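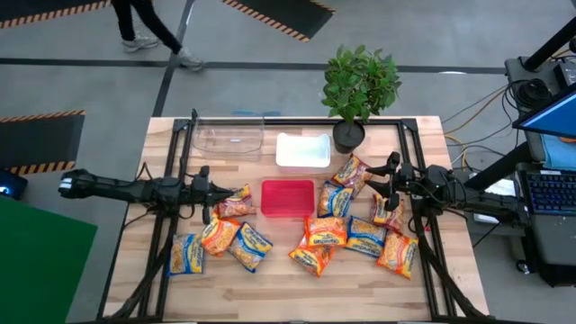

Mayo, por la mañana. Mesa de madera clara, sesión de clasificación de paquetes.

Empiezo con la lista de lo que necesitamos, porque la última vez la escribí al final y me olvidé de la mitad:

- paquetes de fideos instantáneos, los que tienen mucho azul y los que son más naranjas
- el recipiente transparente, el blanco y el rojizo
- la planta, en su maceta
- la hoja de notas de Enditz (la versión 6, no la anterior)

El objetivo es simple: los paquetes salen de la mesa y entran en los recipientes, separados por tipo. Al principio los dejamos repartidos sin orden, algunos inclinados y algunos casi juntos. Veerle Hoekstra prefiere que no se haga ninguna figura regular con ellos, y yo estoy de acuerdo.

Una observación sobre el plástico. El recipiente transparente es difícil de ver encima de esta madera, con la luz del techo se distingue el borde y poco más. He pedido a Vindow una cinta de color para marcar el canto. Mientras no llega, lo dejamos siempre en la parte de atrás de la mesa, a la izquierda.

**Bolsas en los recipientes**

Las bolsas son ligeras y tienen aire dentro, por esto no se quedan planas. Si la primera queda de pie, la segunda se apoya encima y sobresale. No lo considero un error, pero hay que anotarlo. En la hoja escribo "dentro" cuando la bolsa está sostenida por el recipiente, aunque una parte pase del borde.

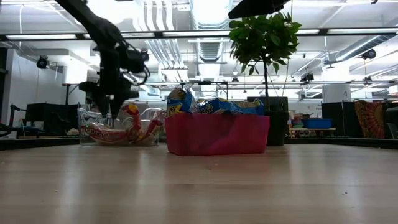

*Dos bolsas azules sobresalen del recipiente rosado; en el transparente, una con rojo, blanco y amarillo está de pie.*

Sobre el color: yo escribo "rosado", Veerle escribe "rojo". Es el mismo recipiente y depende mucho de la luz. Propongo usar una sola palabra en la hoja, si no, después la búsqueda no encuentra todas las líneas. Queda "rojo" hasta nueva orden.

La planta se queda en su lugar, detrás. Pensé en quitarla para tener más espacio, pero la disposición acordada con Zeltodura la incluye y no quiero cambiar dos cosas a la vez.

**Orientación de los paquetes**

No damos la vuelta a los paquetes para que se lea la marca. Como caen, así se quedan. En la hoja hay casi 8 líneas donde alguien escribió "mal puesto" solo porque el texto estaba al revés – por favor, no usar esta expresión, escribir "invertido".
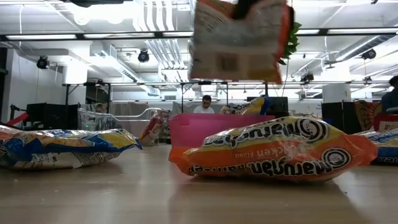 *Paquete Maruchan naranja y amarillo, invertido, delante del recipiente rosado.*

El plástico arrugado brilla bastante. Desde un lado, los reflejos tapan una parte de las letras, y para identificar el tipo me fijo más en el color del borde que en el nombre.

Pendiente:

- [ ] preguntar a Chacko si tiene otro recipiente opaco de la misma altura
- [ ] unificar los nombres de colores en la hoja
- [ ] pegar la cinta de Vindow
- [ ] revisar los paquetes con el envoltorio abierto y apartarlos, las migas se quedan en las juntas de la madera

Próxima sesión con la misma mesa, después de comer. Veerle trae la hoja impresa.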